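**Progress report no. 2: Good practice rules for shared robot cells**
Prepared by Vasylyna Zinchenko, Sikwood, for Karine Fortin, Juvico
13th October

Dear Karine,

This report covers the work since August. In that period we finished the second draft of the rules and began to use them every day in our own cell.

## Rules in use

The draft has three chapters: starting the cell, recording a task, and stopping. The chapter on starting changed the most. The operator must now confirm the speed limit, test the stop button, and look at the views of all cameras before the arm receives its first command. If one view is missing, the work doesn't begin.
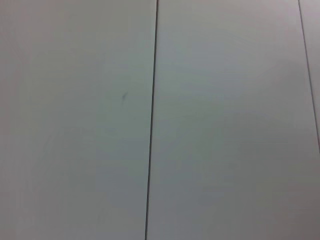
We also wrote down who may change a limit. Only Olga Villalobos and I have this permission at present, and each change goes into the cell log with a name and the old value. Solange Grewal from Zallo read this part and asked for a second signature. We agreed, and the text is corrected.

## Recording of tasks

Of the 719 runs in the log, 662 have a complete start check. For the other runs the form was saved without the camera part. We found the mistake in the form and repaired it, but we did not fill in the old records afterwards, as our rules do not allow this.

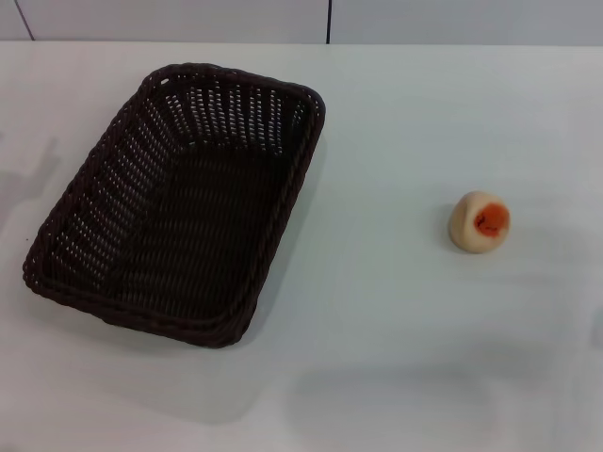
The chapter on recording asks that each task has a written start state, so that another laboratory can repeat it. Our first version said only "objects on the table", and two operators understood it differently. The new version names each object and its place. For a simple task the entry can be short: brown woven basket on the left, empty, turned at an angle; small round beige object with orange patch on the right, outside the basket. We also ask the operator to note shadows on the tabletop, and I think this rule needs better wording.

## Open points

- The stopping chapter has no rule yet for a loss of network. Olga will propose one.
- Hélène Kennedy will review the English of the full draft.
- The Chan site has not confirmed when it can try the rules.

## Budget

We have used 171 of the 500 working hours. I don't ask for any change of the plan. If the Chan trial moves to next year, I will write to you separately about the hours reserved for it.

With kind regards,
Vasylyna Zinchenko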